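Teaching a Checkout Packing Task by Hand: Comparing Glove Recording and Remote Control

Student Project Report, Tosutora Institute, Department of Applied Automation
Last updated: 06/07/2021

1. Introduction

The purpose of this project was to compare two ways of showing a robot how to carry out a simple shop task. The task is the last step of a small grocery sale: an item is taken up, its code is scanned, and the item is put in its place. A store employee does this without thought. For a robot with two arms it is difficult, as one hand must hold a soft item steady while the other points a scanner at a small printed area that may be folded or turned away.

In the first method, which this report calls remote control, a person moves the arms of the robot from a distance and watches the result on a screen. In the second, called glove recording, a person does the task with his or her own hands while wearing gloves that carry tracking equipment. The robot is absent during glove recording, and the movements are converted afterward to suit its arms.

The project group consisted of four students in the second year of the program. Work began in November and continued through the spring term. The department's two-armed training robot, known in the laboratory as Rallutico, was available to the group on two afternoons a week, and this limit on robot time was one of the reasons for studying a method that does not need the robot at all.

2. Background

An earlier project in the department, named Le Goff after the room in which it was carried out, used remote control only. Its final report stated that operators needed a long period of practice before their demonstrations became smooth, and that soft packages were dropped or crushed more often than boxes. The authors suggested that the missing sense of touch was the main cause. They did not test this.

The present group took that suggestion as its starting point. A person who holds a bag of snacks in a gloved hand can feel how hard to pinch it. A person who closes a gripper through a controller has to judge the same thing by eye. The group therefore expected glove recording to give better demonstrations of handling soft items, and expected remote control to give better demonstrations wherever the reach of the robot was important – an operator cannot ask the robot to go where it cannot go.

3. Method

3.1 The task

Each demonstration followed the same order. The item was taken up with the left hand. The scanner was held in the right hand and aimed at the item until a reading was made. The item was then placed at the position given on the session sheet. The scanner stayed in the right hand from start to finish, as picking it up and laying it down had been found to add a great deal of variation during the trial week.

Items included boxes, tins and soft packages. The Tresier program, written by a former student of the department, was used to store the recordings and to mark the start and end of each one.

3.2 Number of demonstrations

The group recorded 200 demonstrations by glove and 40 by remote control. The difference is large and should be kept in mind when the results are read. It follows from the limited robot time described above and from the slower pace of remote operation.

3.3 Glove equipment

The gloves were fitted with VR controllers on the backs of the hands, which gave the position and turn of each hand. Further modules were strapped to the wrists and connected by cable. Before each session the wearer held both hands flat on the table for a short setting procedure, and this was repeated whenever a strap had been moved.
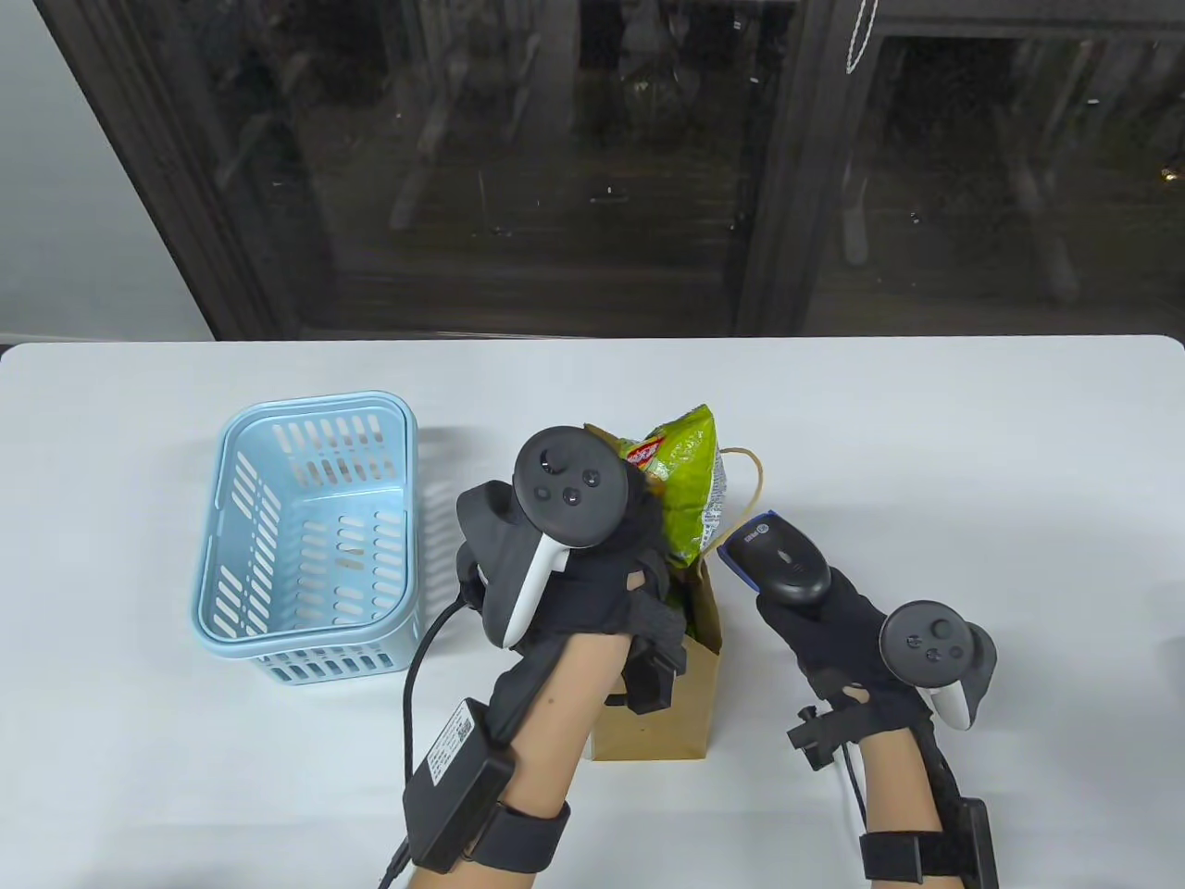
Figure 1. Glove recording with a soft package. The left hand holds the snack bag at the top of the paper bag while the right hand points the barcode scanner toward it.

The controllers add weight to the back of the hand and change how far the wrist can be bent in comfort. Members of the group reported that they became used to this within one session. Sessions were nevertheless kept short, and the wearer was changed after every second block of recordings.

3.4 Review of recordings

Two members of the group reviewed every recording separately. A demonstration was removed if the item was dropped, if the scanner gave no reading, or if the tracking of either hand was lost. Where the reviewers disagreed, the recording was viewed again by the full group.

4. Results

Of the glove recordings, 43 were removed at review, leaving 157 for use. Of the remote control recordings, 13 were removed, leaving 27. The share removed was therefore 21.5 percent for the gloves and 32.5 percent for remote control.

The reasons differed. Most of the remote control recordings were removed for dropped or badly crushed items, nearly all of them soft packages. Most of the glove recordings were removed for lost tracking, which tended to happen when one hand passed in front of the other during the scan. Only a few glove recordings were removed for dropped items.

A further difficulty appeared when the glove recordings were converted. In a number of otherwise good demonstrations, the right wrist had been turned farther than the arm of Rallutico allows. The conversion step then chose a nearby position, and the scanner no longer pointed at the item. This did not happen with remote control.

5. Discussion

The results agree in part with what the group expected. Soft packages were handled better by glove, and the limits of the robot were respected better by remote control. The group did not expect the aiming of the scanner to be the weakest part of the converted recordings. A small error in the turn of the wrist matters little when an item is being set down, but at scanning distance it is enough to miss the code.

The group recommends that a future project record the grasp and placement by glove and the scan by remote control, and join the two. It also recommends that wearers be shown the wrist limits of the robot before recording begins. Our own wearers were told of these limits only after the first half of the glove recordings had been made.

The trained robot was not tested in front of customers or in a real shop, and the report makes no claim about such use.

Reader comments (3)

Second-year reader: Was the same scanner used for both methods? Section 3 does not say, and the grip would be very different on the robot.

Project group: The same model was used. On the robot it was held in a printed bracket, which should have been stated in 3.1. We will add it to the next version.

Lab user: We also lost tracking when the hands crossed. Moving the item farther out to the left before scanning helped us quite a bit, although it makes the whole motion slower.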